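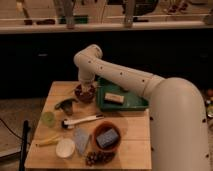
Arm over the plank table, wrist down at the reddish-brown bowl.

Sat 10 September

PoE dropouts, continued. Tudent support came back overnight and says it's our cable. They said the same in January about a different fault, and that one ended with them swapping the switch, so I'm not taking it on trust.

What we know. The channel at the end of the long run (68 m, Millolura solid copper, or so the jacket claims) loses power at night and comes back by itself. The other channels on the same switch stay up. Paavo's theory is the IR LEDs: they come on when it gets dark, the draw goes up, the voltage at the far end sags and the switch drops the port. Nice theory. It also fits a bad crimp, a tired port, or a switch that counts its power budget wrong, and so far we've only tested the theory we like.

Did this today instead:

Put the suspect unit on a 20 m patch lead straight into the same port. Forced night mode. It stayed up all through the morning. Paavo took this as proof. I don't, the original faults came hours apart.

Put a known good unit on the long run, same port, night mode forced. Dropped before lunch. So the unit is probably fine, and I'd like that to be the end of arguing about the unit.

Moved the long run to port 3. No drop yet, but it has only had the afternoon.
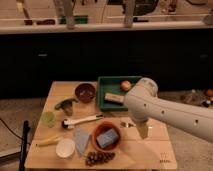

That last one bothers me more than the others. If port 3 holds overnight then the cable story gets weak, and Tudent will have to come up with something else. If it drops too, I'll cut the far end off and re-terminate before I say anything to anybody. Stijn did that crimp and says it tested good. It did, on the cheap tester, which only lights up for continuity and has no opinion on resistance. Pair 4/5 reads higher than the others with the ends looped, though my meter leads add enough of their own that I wouldn't swear to it. Dilani has proper leads at the other bench. Borrow them Monday.

On logs: the switch log is next to useless. It writes "port power removed" for a fault, for a reboot from the menu, and for pulling the plug by hand. I tried all of those to be sure. The recorder (Benness box, old firmware) only marks a channel as lost after 300 seconds, so any drop shorter than that doesn't exist as far as the recorder cares. We may have been having this problem a lot longer than we think. Lindiwe has the ping script running at 10 second intervals from the spare laptop, writing to the shared folder. Please don't close the lid.

The new switch firmware. Release note says "improved PoE stability." Improved from what, they don't say. Not installing it until the port test is finished, otherwise we change two things at once and learn nothing. Henrike wants it on before the Fakhoury handover. I told her it can go on after, if anyone can tell me what it changes.
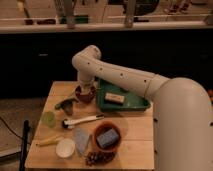
Wrist straight down at the small reddish-brown cup, green tray next to it.

Also checked the wall injector as a way around the whole thing. It works, in the sense that the link came up and the LEDs lit. The label says it meets the same standard as the switch but there's no class printed anywhere, and the case was warmer than I like after an hour with the lights forced on. Would not leave it in a ceiling. Back in the drawer with tape on it.

To do
- read ping log before touching anything
- loop resistance again, Dilani's leads, all pairs, write down both ends
- port 3 overnight, then back to the original port with the same cable
- ask Tudent how the port decides to cut power, in volts or amps, and don't accept "cable" as an answer
- Stijn to find the cable box, I want to see what is printed on it

Leaving the long run on port 3 with night mode forced. Lights in the back are off.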